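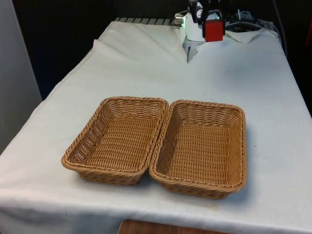

Two rectangular baskets with braided rims, empty, on a cloth-covered table.

The Woven Tray Basket, Considered

Weave, rim, slope and floor: what separates a basket that lasts from one that sags by February

The shallow rectangular basket is among the least examined objects in the house. It holds bread, mail, remote controls, rolled napkins, fruit, phone chargers and the small hardware that has no drawer of its own. It is bought quickly, usually in a pair, and it is replaced when the rim comes apart or the floor bellies out.

The type is simple enough to define. The plan is a rectangle with rounded corners. The walls are low and lean outward. The rim is thicker than anything below it. Within those limits there is a good deal of variation, and most of it affects how the basket performs.

Material

Natural wicker is a general term covering willow, rattan core, reed and several other plant fibers. All of them take up moisture from the air and give it back. A willow basket in a heated room in winter will dry out, and the strands shrink slightly in diameter. The weave loosens. A strand that is bent sharply at this stage can split along its length.

Synthetic rattan is an extruded plastic strand, most often polyethylene or polypropylene, made round, half-round or flat. It does not take up water in any amount that matters to a household. It can be rinsed under a tap. Its weaknesses are heat and sunlight. Polypropylene strand without a stabilizer turns brittle outdoors, and any thermoplastic strand will take a permanent set if it is loaded while warm. A basket left under weight on a radiator shelf will keep the shape of whatever was in it.

Color is a partial guide to which material is on the shelf. Plant fiber varies along its length and between one strand and the next, with darker nodes and the occasional scar. Extruded strand in a plain tan or caramel tends to be very even. Some makers now blend two or three shades in one strand to imitate the natural variation, so color alone should not settle the question. The cut ends are more reliable. Turn the basket over and find where a strand finishes. Plant fiber shows a porous or stringy section. Plastic shows a clean one, sometimes with a hollow center.

The weave

Most baskets of this kind use some form of plain weave, with the working strand passing over one stake and under the next. The variable is spacing. A tight weave is stiffer, heavier and slower to make. It also holds small objects, and it holds crumbs. Crumbs in a tight weave do not shake out easily, and a soft dish brush worked along the rows is more effective than one worked across them.

An open band is often placed low on the outer wall. In a bread basket it lets air reach the contents. In a storage basket its use is mainly decorative, although it saves material and provides somewhere to tie a label. The band is a structural compromise. The stakes carry load through it without support from the rows on either side, and a basket that is going to lean usually begins to lean there. Press inward on the wall at the band with one thumb. Some give is normal. If the stakes shift sideways against one another, put the basket back.

The rim

The braided rim does the work of a hoop. It ties off the stakes, stops the rows below from riding upward and gives the hand something to hold. A thick braid, with each strand passing behind several others before it is tucked, spreads a lifting load over a long section of the border. A thin one concentrates the load at the point of the grip.

Failures at the rim follow a pattern. One tucked end works free, usually on a long side near the middle, where the basket is picked up. The neighboring strand loses its tension. Over a period of weeks the braid opens in both directions. A loose end found early can be pushed back with a blunt awl or a knitting needle and held with a small amount of flexible adhesive. Rigid glue cracks as soon as the rim flexes and is not worth using.

Some rims contain a wire core. This can be felt as a hard line when the braid is squeezed. A wire core keeps the rectangle true, and it allows a racked basket to be bent back into square. Wire that has not been coated will rust if the basket is washed often, and the stain will travel into the strands.

Slope and corners

Sloping walls allow baskets to nest, which is the main reason they are made this way. A warehouse pays for volume, and so does a kitchen cabinet. The cost is floor area. A basket with sloping walls always offers less room at the bottom than its rim dimensions suggest, and the rim dimensions are the ones printed on the tag. For anything that must lie flat, such as paper, folded napkins or a boxed set of cards, measure the floor.

The slope has a second consequence. Baskets set side by side on a shelf meet only at the rims, leaving a wedge of unused space below. In a single pair this is trivial. Across a full pantry shelf it adds up, and a straight-sided bin will be the better choice for anyone short of space. The gap does have one benefit. Fingers fit into it, so a basket can be lifted from the side without disturbing its neighbor.

Rounded corners are easier on the strands. A sharp turn puts every row under strain at one stake, while a curve shares the turn among several. The curve also spares the paint on cabinet frames.

Nine baskets, one winter

For this article nine shallow baskets were kept in ordinary use in a kitchen and a front hall, loaded with mail, citrus, dish towels and table linens. The models came from Distura, Ustard and Sombatkul, with one unbranded pair bought from a market stall. Each was checked for square by measuring both floor diagonals when new and again at the end of February.

The Ustard baskets changed least. They are also the heaviest of the group, with a wire-cored rim and a double row of weave where the wall meets the floor. The Distura baskets stayed square but bowed downward at the center when filled with citrus, and they kept part of that bow once emptied. For linens or mail this would not matter.

The Sombatkul baskets are natural willow and the most pleasant to handle. Two tucked ends lifted during the driest weeks. Both went back into place after the rim was misted with water and left under a towel. Owners of willow baskets should expect to do this from time to time.

The market pair performed better than its price suggested. The weave was regular and the rims tight, although the two floors differed slightly in size, and one basket would nest inside the other only in one order.

Setting up a pair

Two matching baskets are more useful than one large one for most tabletop jobs. The usual division is incoming and outgoing, or clean and used. Place them with the long sides parallel and the rims just apart. If they touch, lifting one tends to drag the other.

A cloth beneath the baskets protects the table finish from strand ends and makes the surface quieter. It also shows dust and small debris, which can be an advantage when sorting. A cloth that is too large will ruck up toward the back as baskets are pulled forward, and it should be straightened before anything upright is set on it. A thin non-slip mat under the cloth corrects most of this.

Liners are optional. A fitted cotton liner keeps crumbs out of the weave and can be laundered, but it hides the floor, and a damaged floor is better seen early. A loose square of cloth is easier to remove and will fit a replacement basket of a different size.

Cleaning

Vacuum first with a brush attachment. Wipe synthetic strand with warm water and a little dish soap, rinse, and stand the basket on its long side to drain. Water left lying in a tight floor will carry dirt into the crossings and dry there. Willow should be wiped with a damp cloth only and dried away from direct heat.

Store empty baskets nested, with a sheet of paper between them if the strand is light in color. Do not stack filled ones - the rim of the lower basket takes the whole load on a narrow line, and the braid will flatten.

Replacement rims are rarely sold. Penport supplies lengths of half-round synthetic strand in tan and dark brown, suitable for patching a wall or rebinding a short section of border. For a basket that has opened along a full side, the labor exceeds the value of the object in nearly every case.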